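Workshop > Notebook > Memorial work > Entries

December 2023

Plaque for the Vollham chapel garden. Continuing from the May entry, where I wrote only the sizes.

The family sent the final wording this morning. It is for the grandfather, Mr. Kumarasinghe, who died in the spring and whose ashes are in the second row by the wall. The text has grown since the first draft. In May it was name, two dates and one line. Now it is name, two dates, the names of his wife and of the children, the line from the funeral, and the village where he was born. I counted 197 characters with the spaces. On the plate which we already cut, 300 mm wide, this gives letters too small for an older person to read while standing. The chapel wants plaques to be low, near to the ground, so the reading distance is long.

I made three layouts on paper and put them on the floor, then I stood over them with my glasses off. Layout A (everything, seven lines) I could not read after the second line. Layout B (without the village) was better but the children's names ran into each other. Layout C has the name large, the dates under it, and the rest in one smaller size with more air between the lines. C is the one to send, but it needs that we lose some words.

Question of the dates. The family writes the day first and the chapel register writes the month first. For this plaque I wrote the months out as words, so there can be no mistake. I propose we do so always, also when the customer doesn't ask. On the old Binaline order we had to make a plate again because of this, and the widow was very kind but I still feel bad about it.

Spelling: I checked the surname letter by letter against the funeral program and not against the email. In the email it is spelled in two ways. The program agrees with the death notice in the newspaper, so I take this one. Sumaiya should confirm in writing before anything is cut.
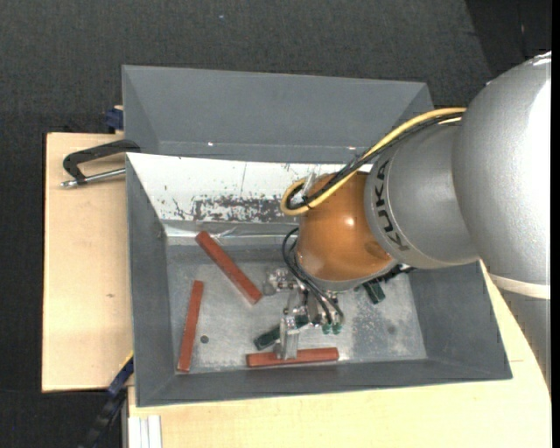
Sumaiya Kumarasinghe telephoned after lunch and said that her mother does not want the village removed, because he spoke of it every day in his last year, and that they would sooner give up the line from the funeral. She asked also if "beloved" could go before "husband" only, and not before "father" and "grandfather" too, as three times sounded to her like a form that somebody filled in.

I agree with her. With these changes layout C becomes five lines, and the smaller text can grow by one size. I will draw it again tonight and send it tomorrow with the spelling marked in red.

Price: we said 92 for the engraving in May and I will keep it, even if the text is changed. The fixing screws are extra, as written in the offer.

Paint for the letters: the Bestonex black is almost finished. On the test plate from 2000, which has been on the outside wall all this time, the black is still good in the deep letters and gone in the shallow ones. So for the small lines I want to cut a little deeper than we usually do. Shahnaz, please try this on a scrap piece first and write the depth here below, with the name of the cutter.

Still open:
- written confirmation of the surname
- chapel permission for five lines (their sheet says four, but the plaque beside it has six)
- which side the screws go, the wall there is not straight

Shahnaz Sultana has the chapel key until the end of the month. I would like to go once with her and hold the paper version in the place before we cut, preferably in the afternoon, when the sun comes over the wall and one sees how the letters will read.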